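Visitors wanted for a robot open day in Drustton (no experience, talent or special shoes required)

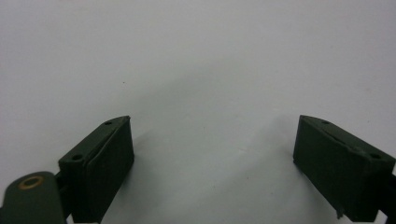

The gripper's two fingers, open, with nothing between them.

Asatach is looking for 30 members of the public to come to our Drustton workshop on June 23, 2022, have a go with our hand-held grippers, watch a robot arm try to do the same jobs, and tell us what they think of both. We have plenty of engineers' opinions already. They are mostly about screws.

What you will be doing

The session lasts 4 hours, with a proper break in the middle. You will be shown how to hold the gripper and how to open and close it, and then you will spend a while picking things up and putting them down again. Clothes pegs, sponges, teaspoons, a bag of rice. If this sounds like tidying up after a toddler, you have the right idea, and people who have done that professionally or otherwise are very welcome.

After the break we run the demonstration. The arm, which the workshop calls Ocampo, will attempt the same tasks using movements recorded from people like you. Our collection stands at 3,667 recordings so far, and a fair number of them are of somebody chasing a grape. Ocampo has learnt a great deal from these, including how to chase a grape.

There will be time for questions at the end. "Will it take my job?" has been asked at every open day we have held, so we have a good long answer ready. "Can it do ironing?" has a short one.

Who we are looking for

Anyone aged 18 or over who can stand or sit at a bench and squeeze a handle. Left-handers, please do apply, as we are embarrassingly short of you. You do not need to know anything about robots. If you know a lot about robots you may still come, but you will be asked to let the others finish their sentences.

The workshop is on the ground floor and has step-free access from the car park. Benches can be raised or lowered. Tell us when you apply if you would like a chair, a quieter slot or anything else that would make the visit easier.

What you get

A £100 payment for the session, made by bank transfer. Lunch, which is sandwiches. Tea and coffee in quantities that the accounts department has queried. We also refund the bus fare from Walville on production of a ticket, and that includes the 4 people last year who came by the scenic route.

What we record

The gripper's camera films what your hands are working on, and it has no microphone, so you may say what you like about it. Please take off any rings or watches you would rather not have on film. You will sign a consent form before you start and you can withdraw your recordings up to the end of October by writing to us.

How to apply

Fill in the short form on the open day page, or pick up a paper copy from reception in Drustton. Tell us your age group, which hand you use and whether you prefer the morning or the afternoon session. Places are drawn by lot if too many people apply, and everyone gets a reply either way.

Long hair should be tied back on the day, and sleeves rolled up. Parking is free but the second speed bump is taller than it looks.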